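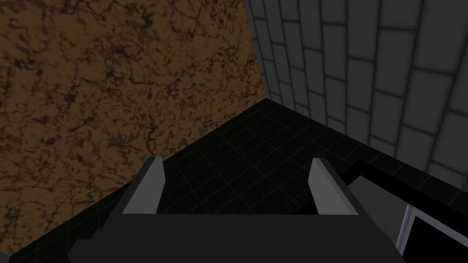

Skulero Home Renovators' Club – Tiling and Surfaces Group

By Wiebke Kramer
March

How to regrout a tiled wall

Old grout crumbles, stains and lets moisture in behind the tile. Replacing it is slow work but not difficult, and one person can do a laundry or kitchen wall over a weekend. These steps are for ordinary cement grout in joints three millimetres wide or less.

Start by working out your quantities. The wall in my laundry measures 1,764 mm by 1,495 mm, and one small bag of unsanded grout covered it with some left over. Check the coverage chart on the bag, as small tiles have more joint per square metre and use more grout.

Tape plastic over the bench and lay a drop sheet on the floor. Put on safety glasses and a P2 mask. Grout dust contains silica, so keep the joint damp with a spray bottle while you scrape.

Rake out the old grout with a hand saw or an oscillating tool. Do the long horizontal joints first, then the short verticals. You want to go down at least two-thirds of the tile's thickness. Hold the tool at 90 degrees to the wall and let the blade do the cutting – leaning on it chips the glaze. Vacuum the joints, wipe them with a damp sponge and leave them to dry overnight.

Mix the grout to the consistency of smooth peanut butter. Let it stand for the time given on the bag, then stir it again without adding water. Push it into the joints with a rubber float held on a slant, working diagonally across the tiles. Do one square metre at a time.

When the grout has firmed up, wipe the tiles with a well-wrung sponge. Rinse it often. A haze will form as the wall dries, and this buffs off with a dry cloth.

Don't grout the inside corners or the join between wall and bench. Those get silicone in a matching colour.

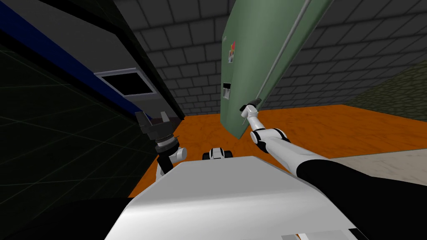

Szymon Laskowska wrote in to say he would leave the silicone until the grout has had a full three days, longer in winter. He did his on the same afternoon and it peeled along the whole bench join, so he had to cut it out and start again.

Sealing comes last. Use a penetrating sealer and a small brush, and wipe any excess off the tiles within five minutes. Mine needed two coats.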